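Trial Unit Safety Checklist - Hand-Held Gripper Pair and Bench Cell
Site: Irwood, bench 5
Product under review: Triltard hand-held gripper kit, two-hand set
Supplier: Borkell
Checked by: Anas Srour
Reviewed by: Huiling Luo
Date: September 9, 2021
Hours on kit at check: 81

Marks: OK / FIX / N/A

1. Kit and paperwork
Manual in English, right revision - OK
Serial plates match delivery note - OK
Risk sheet signed - FIX. Signed for the June version, not this one. Huiling to redo.
Spare fingers in case - OK, one bag already opened, no damage

2. Grippers
Fingers tight, no play at the root - OK left. FIX right, slight wobble on one finger, nipped up, check again next shift
Trigger returns on its own - OK both
Pinch gap behind fingers - FIX. Can get a fingertip in there if you hold it low. Supplier says hold it higher. Want a guard, asked Borkell for a price.
Mounting plates, corners and edges - OK, deburred. Left one had a sharp hole, filed.
Handle grip, no cracks - OK
Weight on wrist after long use - comment only. Anas fine, Huiling sore after a full session. Suggest breaks in the work plan.

3. Cables
Strain relief at gripper end - OK
Cable long enough for full reach - OK, but it drags over the sleeve. Clip would help, none in the kit!
No cable across walkway - FIX. Loose ones on the carpet by the right rail. Tie or cover before anyone else uses the cell.
Connectors seated and labeled - right OK, left label missing

4. Cell
Frame bolts - OK, torque marks line up
Hazard tape both sides - OK
Curtains clear of outlets - OK
E-stop in reach of seated operator - OK
Table edge, no splinters - OK

5. Task items
Power strip used as handling part only, never live on the board - OK. Put this in the work instruction, its not in there now.
Strip casing and cord checked for nicks - OK
Board flat and not sliding - OK, add grip mat if it starts to creep
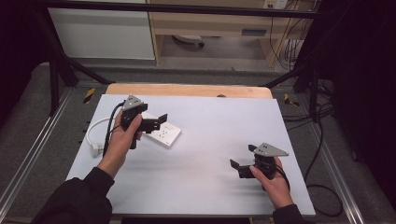 Item 5, power strip on the board, both grippers in hand.

6. Open points
Right finger wobble - Anas
Guard price - Borkell. Quoted 2,209 for the kit with no guard, need the add-on seperate
Floor cables - Anas, today
Risk sheet - Huiling
Copy to Pacheco office when signed

Result: OK to go on with trial, trained users only, once floor cables are done. No purchase sign-off untill the guard is sorted.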